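4. What the parents told us about travel weekends 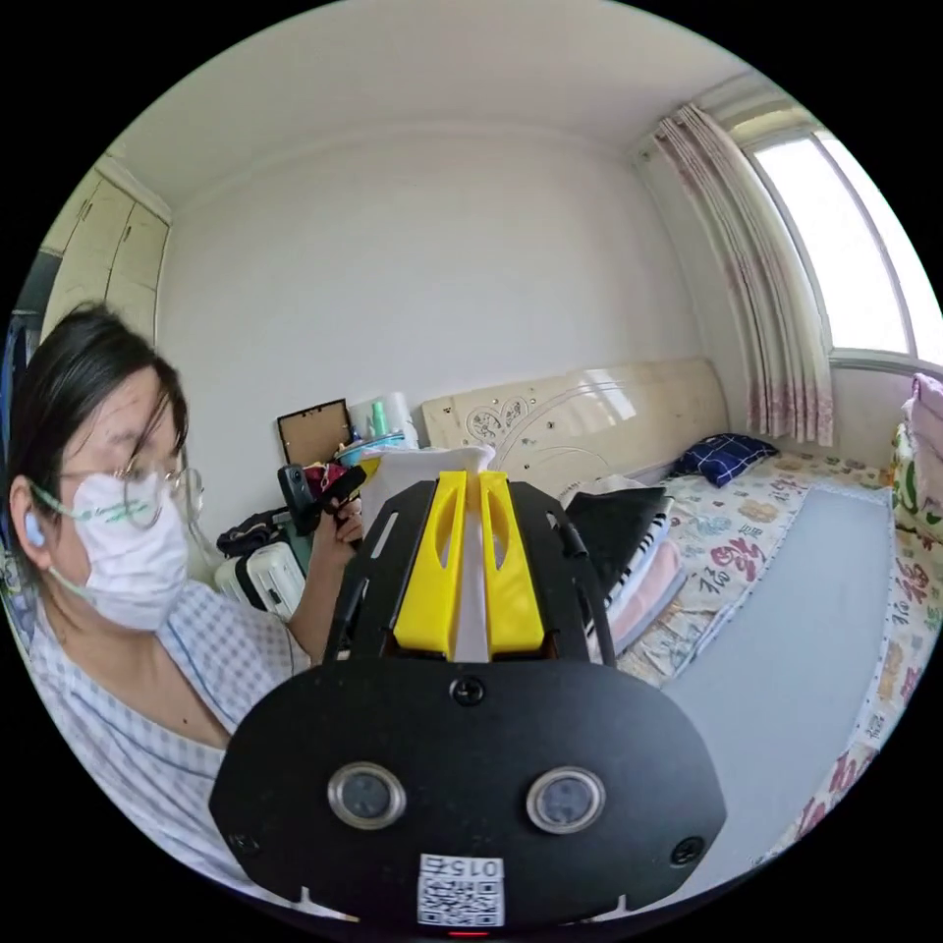

I went into this part of the study thinking money would be the whole story. Youth baseball travel is expensive, everyone says so, and I had my tables all set up for hotel bills and gas. Then the answers started coming in and I had to redo half of my coding sheet, because what families wanted to talk about was time (and sleep, and laundry, and who gets left at home with the little sister).

A quick reminder of where the numbers come from. We sent the survey to 3,000 households with a player in one of the 9-to-12 divisions, and 1,113 of them sent back something we could use. Of those, 690 had been to at least one out-of-state tournament in the season we asked about, and it's those 690 I mean whenever I say "travel families" below. The rest I call "local families", even though a few of them drive pretty long distances to play local ball!

4.1 Getting there

The first thing I noticed is how late families find out where they're going. A team that wins on Thursday evening may need to be in another state by the weekend, and the schedule for that next tournament often isn't posted until the bracket is final. Parents described booking two hotels and canceling one. One mother told me she keeps a packed cooler list taped inside a kitchen cabinet from June until September, and I've thought about that list a lot since.

I had expected carpooling to be common, and it was, but mostly among families who had been on the same team for two seasons or more. New families drove alone. When I asked why in the follow-up interviews, people were a little embarrassed by the question - they hadn't wanted to ask for a ride, and the other parents figured they already had one. Yi-chun Chow, who did the second round of coding with me, started calling these "empty back seats", and the label stuck, so you'll see it in Figure 3.

Figure 3. Reasons given for driving alone to an away tournament, new families and returning families. Respondents could give more than one reason. "Empty back seats" combines the codes "did not want to ask" and "thought they had a ride".

4.2 Between games

Pool play leaves long gaps. A team might play at eight in the morning and again at four, with nothing in between but a parking lot and a snack stand. I asked travel families to write down what they did in the longest gap of their last tournament, and this ended up being my favorite question in the whole survey. They napped in cars, they found a pool, they did the shopping for the week. Older brothers and sisters finished homework. A grandfather learned to keep score (he's very good at it now, his daughter wrote, and won't give the book back).

What I didn't find was much extra baseball. Nseir and Pichon, in their earlier interviews with coaches, had suggested that kids use the gaps for practice, and I can see why a coach would remember it that way. In our answers it hardly comes up. Gion Imhof has pointed out to me that parents may just not count playing catch behind the dugout as practice, and I think that's fair. We didn't give a definition, and we should have.

4.3 Losing and going home

I was nervous about asking how kids took it when the team was knocked out. Most parents said the upset lasted as long as the walk to the car, or until food. The stronger feelings seemed to belong to the adults, and quite a few said so without my asking. Several fathers wrote more in this box than in all the others put together, which made for slow coding and a couple of late nights.

Local families got a matching question about the last game of the regular season, and their answers read a lot like the travel ones, only shorter. I don't want to lean on that too hard. The two questions weren't worded the same, and Chih-ming Chow, who checked our draft, thought the local version sounded gentler. If I ran it again I'd use one wording for both groups and put it earlier in the form, before people get tired.

The comparison of costs is in Section 5.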